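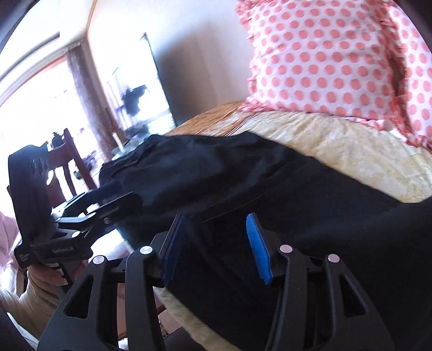
Lavoton, May

Household Help > Laundry & Fabric Care
Search all topics Go

Black clothes coming out gray and chalky since we moved

sunporch_mama

Hello everyone! We moved to Lavoton a while back and I love the house, but my black things look dreadful. Shirts, leggings, my good cardigan, all of it comes out with a dusty gray cast and feels a bit stiff. I use Trindo powder (the same one I've used for years), wash on cold and hang everything in the back hall. The old place was on well water, if that matters. I hate to throw out perfectly good clothes, and I've already spent 28 dollars on a bottle of dye I'm scared to open. Is there something I should try first?

odow_valley_knitter

Oh, don't dye anything yet! That sounds like powder that hasn't dissolved, and I had just the same trouble when I lived over in Odow. Cold, hard water and powder are a poor match. Take one shirt you don't care much about, turn it inside out and run it through twice with no soap at all, warm if the tag allows it. If the gray goes away, you've got residue and the color underneath is probably fine. After that I'd switch to a liquid and use less than the cap tells you. I put in 2 tablespoons for a normal load and it's plenty. Do the cardigan by hand, please, and dry it flat on a towel.

Call your water office too. Mine read me the hardness over the phone, 260 parts per million, and the lady was very sweet about it.

pollywog4

vinegar. half a cup in the rinse. never with bleach

sunporch_mama

Thank you both so much! I ran an old Polat T-shirt through twice with no soap Wednesday night and it came out a real black again, or near enough. The leggings are in now. I'll get some liquid when I'm next in town and see how the cardigan does.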